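The rota goes up on a Thursday

Short notice shifts, a stubborn staff association and a long winter in Bredonberg

Bredonberg, half past five in the morning. Car park full, canteen shut, vending machine taking coins and giving nothing back. The early shift at Zelenák is coming in and the night shift is going out and they pass each other by the bike racks without much talk. Too cold for it.

What they do talk about, when they talk, is the rota. Always the rota. For years it went up on a Thursday afternoon for the week starting Monday. Sometimes Friday. Once, people still bring this up, on the Sunday evening, by text message, with the names in the wrong columns.

Zelenák packs and sends out bread, cakes and frozen pastry for shops across the district. Up to 200 people on the books, depending on the season. Most of them on shifts, a lot of them on shifts that move. Earlies one week, lates the next, then a run of nights because someone on nights has gone off sick. The pay is not bad for the town. The hours are the hours. But not knowing them until a few days before - that was what got people through the door of the staff association, which until last year had mostly been known for organising the summer outing.

Branislav Koubek took over as chair in the autumn. Didn't want it, he says. Somebody had put his name on the sheet. He works in dispatch, has done since the old building, and he had his own reasons for being fed up. His daughter swims. Training is at fixed times, meets are fixed months ahead, and he could never say yes to driving.

"You end up saying 'probably' to everybody," he says. "Probably I can come. Probably I can take her. Then Thursday comes and it's no."

So they did a survey. One page, paper, left by the time clock with a box. Two questions really, and a space at the bottom. How much notice do you get, how much would you need. The space at the bottom is where it got interesting, Koubek says, because people wrote on the back as well. Dentist appointments cancelled and cancelled again. A wedding missed. One man who simply stopped booking anything at all. Evening classes paid for and dropped. A woman who swapped so many shifts with a collegue to cover school pick-up that neither of them knew any more who owed who.

Around 100 forms came back. More than anyone had bet on.

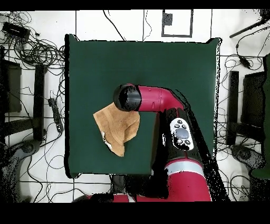

Ľubica Šimek thought the survey was a mistake and still half thinks so. You ask people to write down what is wrong, she says, and then they expect it fixed by Easter. She would have gone straight to the planning office and sat there until someone talked to her. Less paper. She also says the form should have asked about swaps, because swaps were where the real unfairness was, and it didn't, and they had to go round again asking people in person.

She is right about the swaps. Under the old way you could trade a shift with anyone who agreed, but a supervisor had to sign it, and some supervisors signed and some did not. Friends of the right person got their Saturdays. Everyone knew it. Hard to prove and nobody much wanted to be the one proving it.

The first meeting with management was in the winter, in a room above the loading bay with the heating stuck on. It did not go well. The company's line was that orders come in late, so the rota comes out late, and that is the trade they are in. Shops change their minds. Holidays move things about. The association's line was that the shops have been changing their minds in the same way for as long as anybody can remember, and that last year's orders look a lot like this year's if you lay them side by side. Which Koubek had done. On the kitchen table at home, with a ruler.

Second meeting, better. Somebody from planning came along, and planning, as it happened, hated the Thursday rush as much as the shop floor did. Every week the same scramble, phones going, half the gaps filled by whoever picked up first. They had been asking for something different too but through another door, and the two sets of complaints had never been in the same room.

What came out was a trial. Eight weeks, dispatch and cold store only. Rota fixed two weeks ahead and put up where everyone can see it. Changes after that only if the person agrees, and a refusal doesn't go on any record. Swaps go through a shared system called Estitz, where both names go in and it clears unless it breaks the rest rules - eleven hours between shifts, no exceptions, no supervisor's pen.

A pool of people who are happy to be called late, with extra pay for it. That was the sticking point. The company wanted the pool without the extra. The association said fine, then there is no pool. That took most of March. 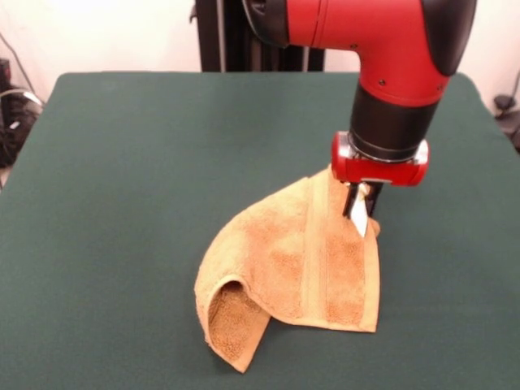 Tan towel on a dark green tabletop, partly lifted.

Did it work? Depends who you stop. In dispatch, mostly yes. People can say yes to things now. One of the packers has gone back to the choir she left, another has finally had his knee seen to, after putting it off for so long that the clinic had lost his letter. Sick days seem to be down, although planning say it's too early to be sure, and a mild spring helps.

In the cold store, more grumbling. It's a smaller team and when two people are off the fixed rota leaves the rest stretched. The pool was meant to cover that but most of the pool is in dispatch and doesn't fancy the cold. You need a bit of training to work in there as well, and the kit, and the kit doesn't come in every size. Koubek admits they didn't think it through. Fixing it means training more people up, that means hours, and hours are what everybody is short of.

Then there are the people who liked it how it was. There are some. Younger ones, mainly, who picked up whatever was going and made decent money out of other people's gaps. The pool pays, but it's shared out evenly now, and that's less for them than before. A fair point and one the association has not really answered yet.

Over in Zurnerby, where the company has a smaller depot, they are watching. A few of them came across on the bus one evening to ask how the forms were worded. They got a stack of the originals and a warning from Šimek to put a question in about swaps.

The trial has been extended to packing while the talks go on. Nothing signed for the whole site. The company wants a clause allowing shorter notice before the big holidays, the association wants to know exactly which holidays and for how many days, and there is a draft going back and fourth with a lot of crossings out on it.

Meanwhile the new rota is on the board by the time clock, two sheets side by side, this fortnight and next. Somebody has already been at it with a highlighter. Koubek is down for earlies on the weekend of the regional swimming meet. He has put in for a swap.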